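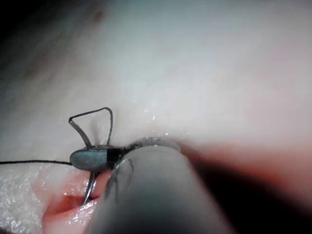 The needle driver used to drift a little to the left by the tenth stitch, and everyone on the bench had learned to drift with it, according to Plundent, the training lab whose suturing cell has just come back from its first full overhaul. Plundent added that it would like the habit to go away now, along with the drift.

Endum, which services the cell, announced today (2019-04-21) that the work is finished and that the upkeep schedule behind it is open to every lab running the same setup. The schedule is called Nevden. It has a name so that people will stop calling it "that thing with the cables."

The cell is a modest affair: one robot arm, one needle driver, a small camera mounted close to the tool, and a bench for soft tissue. It had logged 3546 needle passes when the overhaul began. The manual suggests a cable check every 925. The manual had been filed in a very safe place.

Technicians replaced both drive cables, cleaned and reset the jaw, and found that the wrist bearing, widely blamed for the drift, was in fine shape. The culprit was a tension screw that had backed out by less than a full turn. It has been retightened and marked with a line of paint, so the next person to suspect the bearing can look there first.

Under Nevden, the jaw is rinsed and brushed after each session, before anything has time to dry in the hinge. Grip force is tested against a spring gauge every morning. The camera is recalibrated whenever the tool is swapped — including when it is swapped for an identical tool, a point on which Endum has had several long conversations with its customers. The morning routine takes 13 minutes. Skipping it has so far cost Plundent over 23 hours of downtime, most of it spent looking at the bearing.

Replacement cables and jaw pads come from Dağdelen, which has agreed to ship them in labeled kits. Earlier kits were unlabeled, and the left and right cables differ only in length, and only slightly.

The Nevden checklist is available from Endum on request as a single printed sheet, laminated on both sides. A second overhaul of the Plundent cell is planned for August.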